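**Radymyr Kostiuk** is an actor and singer, best known as the lighthouse keeper's son in the television series *Omemwood*. Fan pages say he beat 300 other boys to the part — a figure that none of them sources. 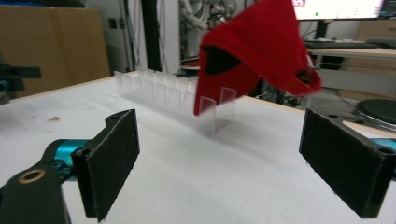 ## Music

Kostiuk released 2 singles under the name Marinho. The first was pressed in a run of 500, and claims that it "sold out overnight" come only from his label, Nurusgate.

## Disputed claims

His supposed dance training in Ketano is unconfirmed. So are the rumors of a nose job, which rest on old publicity stills shot under different lighting.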